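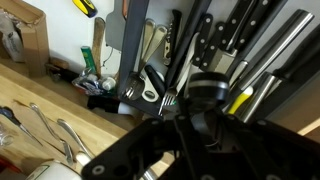

생활디자인학과 공간실습 2조 | 중간 결과 보고

저희 조 주제는 '공용 주방에서 물건 빨리 찾기'예요. 장소는 Likach 공유주택 1층 주방으로 정했고, 10월 내내 들락거리면서 정리 전후를 비교했어요. 처음엔 솔직히 서랍만 좀 치우면 끝나겠지 했는데, 제일 골치 아픈 건 벽 쪽 수저꽂이였어요! 숟가락, 포크, 칼에 코르크따개까지 한데 꽂혀 있으니 포크 하나 집으려다 칼 손잡이부터 잡게 되더라고요.

먼저 입주자 설문을 Zekido 양식으로 돌렸고 응답은 313건(같은 사람이 여러 번 답해도 되는 방식)이었어요. 제일 많이 나온 불만은 '주방 물건이 아닌 게 섞여 있다'였습니다. 드라이버가 대표 선수예요. 뒤집개랑 같은 벽을 쓰고 있으니 할 말이 없죠. 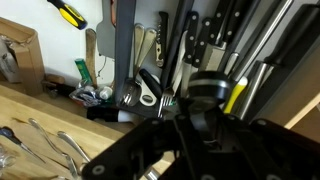 그림 2. 벽면 조리도구 구역. 뒤집개 옆으로 튜브와 비닐 포장 등이 함께 놓임

그다음엔 동선을 봤어요. 싱크대에서 씻고, 조리대에 올리고, 서랍에 넣는 순서대로 저희가 직접 해 봤는데 볼이랑 체는 선반에 겹쳐 두는 지금 방식이 제일 편했어요. 그래서 선반은 안 건드리기로! 대신 서랍은 싱크대 쪽에서 손이 바로 가게 자주 쓰는 것만 남기기로 했어요. 예산은 Trarkodora 학생지원금에서 받았고 칸막이 정리함 사는 데 거의 400원 모자라서 제가 동전을 털어 넣었습니다(영수증은 부록에 있어요).

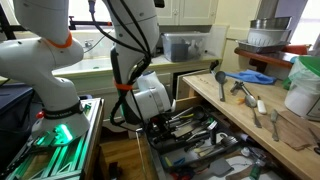 그림 3. 싱크대와 조리대, 오른쪽 선반의 볼과 체

마지막 단계는 꺼내서 나누기였어요. 도구를 식탁에 펼쳐 놓고 '매일', '가끔', '주방 아님' 세 무더기로 갈랐는데 구멍 뚫린 국자랑 깡통따개를 두고 조원끼리 한참 입씨름을 했네요. 깡통따개는 결국 '가끔'으로 갔고, 가위는 아직 결론이 안 났어요. 서랍에는 회색 칸막이 정리함을 넣고 긴 도구는 따로 빼는 안으로 가고 있습니다.

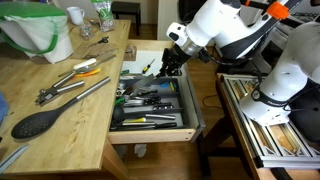
중간 발표를 들은 Afolabi는 종류별로 나누는 것도 좋지만 긴 도구는 길이부터 재 봐야 한다고, 서랍이 안 닫히면 사람들이 일주일 만에 다시 벽에 꽂아 둘 거라고 했어요. 맞는 말이라 다음 주에 줄자 들고 다시 갑니다. 길이표는 최종본에 넣을게요.

작성일 2019년 11월 27일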